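Date: 2021-07-18
From: Narendra Nautiyal
To: Zavusthorpe rebuild list
Subject: Re: Order of fitting, and the drive rails

Jacobs wrote:
> I have 3 of the Brikico towers to put back together and the
> notes from February say drive first, then processor, then
> memory. Is there a reason for that order? I keep catching
> the data cable with my sleeve when I get to the memory.
> Also, do we keep the blue rails on the drives or take them
> off for storage?

No good reason that I know of. The February notes were written for the desktop cases, where the drive goes in from the front. For the towers I would do processor, memory, drive, with the case on its side throughout.

Before starting, open the retention frame and leave it open. Check the pins in the socket under a lamp held low to one side, as a bent one is hard to see from directly above. If any are bent, stop and put the board on the fault shelf with ticket 2914 quoted on the tag. Do not try to straighten them at the bench.

Lay the parts out in the tray before touching the case. The processor goes in the square pocket, the drive stands at the back in its caddy, and memory goes in the slots.

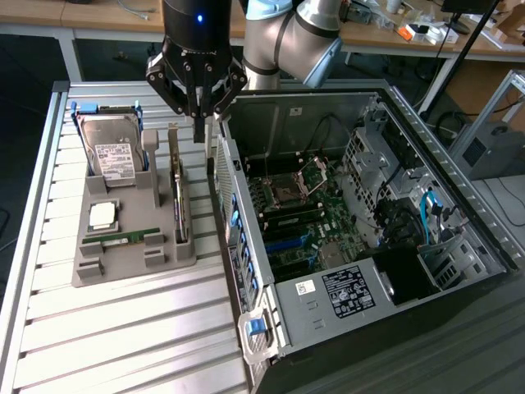 Keep the rails on. The caddy and drive are stored as one unit, and the spare rails from Rellel are a slightly loose fit, so I would like to hang on to the originals. If a rail has split, replace the pair.

Memory: push the latches fully back, line up the notch, and press on both ends until they close. If a module will not seat, take it out and turn it end for end before pressing any harder. Fill the slots in the order printed on the lid label, if your case still has its lid label.

On the cable, unplug it at the board end and fold it back over the drive cage while you work. Refit it last. The power lead can stay where it is.

Thermal paste is a separate job and happens after the board check. Clean the heat spreader at that point, even if it looks clean.

Set the test timer to 90 minutes per machine. Anything that reports a memory error gets one reseat and one repeat run, then goes on the fault shelf.

I will correct the February notes when I next have the file open.

Narendra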